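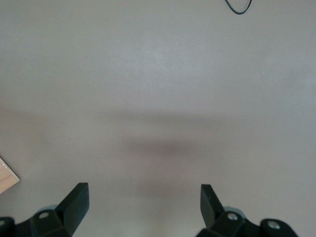
Grey or a little pink? Depends on the hour.

Oct 6, 2020

1/ After 79 days of papers and boxes, I have started to clear my work corner. I wanted a plain surface again, with nothing on it that I must move before I can begin.

2/ The colour is hard to name. On the tin from Bedoya it was called "Dove". My sister says mauve. In the morning I say grey, in the evening I agree with her.

3/ One black cable is still to be put away. I have bought clips for it, but they are too small, so I will exchange them.

4/ The pale wooden board at the side is waiting for its place. Maybe on the wall, maybe under the lamp. I change my mind every day.

5/ Somebody asked if matt paint shows marks. Mine does, when I put down a cup with a wet bottom. I wipe with a soft cloth and only water, no spray.

6/ In November I will do the drawers. There I expect more trouble, I keep every receipt.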